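Print this page | E-mail this page

Horticultural Supply and Production – handout 6
Feeding pot plants: what's in the bag, what's in the water, what gets sold

Notes by Kinga Bognár. Bring this to the practical, I won't be printing spares.

Where we got to last time: growing media. Peat, bark, coir, wood fibre. Remember that most of them hold very little food on their own, so anything the plant gets in the first weeks is what the blender put in. After that it's up to the grower. That's today.

1. The three numbers

N, P, K, always in that order. Nitrogen, phosphorus, potassium. On the label the second and third are usually given as oxides (P2O5 and K2O), so the figure on the front of the bag is bigger than the actual element in the bag. People lose marks on this every year. To get from P2O5 to P multiply by 0.44, from K2O to K multiply by 0.83. Nitrogen you leave alone.

N – leaf and stem. Short of it: old leaves go pale first, whole plant looks thin.
P – roots, early growth. Short of it: dark, dull leaves, sometimes purple underneath. Cold compost gives the same look, so check the temperature before blaming the feed.
K – flower, fruit, general toughness. Short of it: scorched edges on older leaves.

Then calcium, magnesium, sulphur. Then the trace elements. Iron is the one you will meet most, yellow between the veins on the YOUNG leaves. Magnesium looks similar but on the OLD leaves. Learn that pair.

2. Slow or quick

Coated granules go in at mixing. The coat lets water in and food out, faster when it's warm. A product sold as lasting several months is tested at a set temperature, and a glasshouse in June is a good deal warmer than that. So a long-lasting granule can run out early, and worse, it can dump a lot at once in a hot spell. Symptoms of the dump: brown tips, white crust on the pot rim, plants wilting in moist compost.

Liquid feed goes through the irrigation. More control, more work, more to go wrong. Tibor Major's nursery at Wornville uses both, a low dose of granule as a safety net and liquid on top. He'll talk about why when we visit. Ask him about the summer the diluter stuck, he doesn't mind.

3. Electrical conductivity (EC)

Salts in water carry current. More salts, more current. So EC tells you how MUCH is dissolved but not WHAT. Hard tap water has a reading before you've added any feed at all. Always measure the plain water first and write it down.

Reading of feed solution minus reading of plain water = what the fertiliser contributed.

Meter must be rinsed between samples and checked against standard solution. The pens in our lab get left dirty. If yours gives a silly number, clean it before you put your hand up.
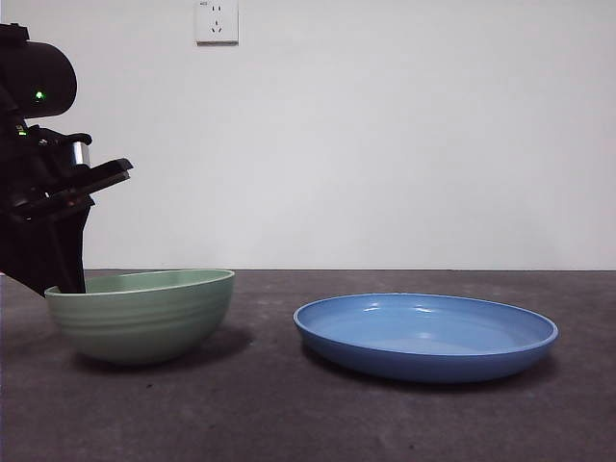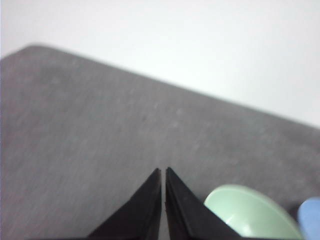
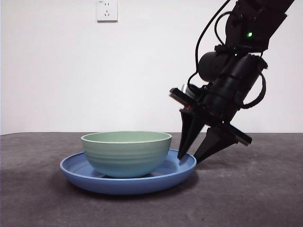
4. pH, and why the feed gets blamed

Most pot plants are happy slightly acid, somewhere in the high fives to low sixes in a soilless mix. Go much above and iron locks up, so does manganese. The plant goes yellow, the grower adds more feed, salts climb, roots burn, plant goes yellower. Seen it many times. Test pH before changing the feed.

Things that push pH up over a season: hard water (bicarbonate), nitrate-heavy feeds.
Things that push it down: ammonium feeds, acid dosing, soft water with nothing to buffer it.

Rain water from the roof is soft. Good for blueberries and camellias, but watch calcium on everything else.

5. Worked example – the dilution sum

Stock tank at 1 in 100 means 1 litre of stock in every 100 litres going out to the plants. Grower wants 150 mg of nitrogen per litre at the nozzle.

At 1 in 100 the stock has to be 100 times stronger. 150 x 100 = 15,000 mg per litre = 15 g of N per litre of stock.

Fertiliser is 20% N. So 15 divided by 0.20 = 75 g of fertiliser per litre of stock.

Tank is 200 litres. 75 x 200 = 15,000 g = 15 kg.

Do it again yourselves with a 13% product and the same tank. Show the working, a bare answer gets half. And don't mix calcium nitrate with anything containing sulphate or phosphate in the same stock tank. You get a white sludge and blocked nozzles. Two tanks, A and B, calcium in A.

6. The trade side

Carmela Marino (she buys for a group of garden centres) gave us a talk on this, my notes from it:

- Small packs make the shelf money, big bags make the volume. A professional bag and a retail tub can hold nearly the same blend.
- Customers buy by plant name. Tomato, rose, ericaceous. Very few read the three numbers.
- Stock is ordered well before spring. A wet April and it sits there.
- Granules left in a damp store cake solid. Liquids can drop crystals in the cold, most go back with warming and a shake, some dont.

The two ranges we compare in the practical are Rirketti (coated granule) and Veltevetti (soluble powder). The third sample is Pap, a small blender's own mix with no coating. Krisztina Pap has sent us the analysis sheets for that one, they're in the folder by the sink. Read the sheet next to the bag label and note anything declared on one and missing from the other.

7. Storage and records

Dry, off the floor, away from fuel and anything that burns. Ammonium nitrate products have rules of their own, see handout 2. Keep the batch number of every bag opened. When a crop goes wrong the supplier will ask for it first, and a torn corner of a bag in a bin is no use to anyone. Ilona Antal's record sheet is the one to copy: date, bed, product, batch, rate, EC in, EC out, initials. Fill it in at the tap, leaving it till teatime means guessing.

EC out = the run-through. Water a pot till it drips, catch the drips, measure. If out is much higher than in, salts are building up, so give plain water for a turn or two. If out is lower the plants are hungry and taking nearly all of it.

8. For the practical

Lab coat, calculator, pencil. Gloves are by the door. Groups as before. You'll be given plant no. 623 from the trial bench or one of its neighbours, plus its feed history. Decide what is wrong with it, if anything is. Some of them are perfectly healthy and I will be annoyed if you find a defficiency in those.

Write up: one side, plain English, units on every number.

Reading: the chapter on container nutrition in the course book, skip the field crops part. Look over the label rules again too, there will be something on oxides in the test.

Next handout – biostimulants and seaweed, what the claims say and what the trials say.

Print this page | E-mail this page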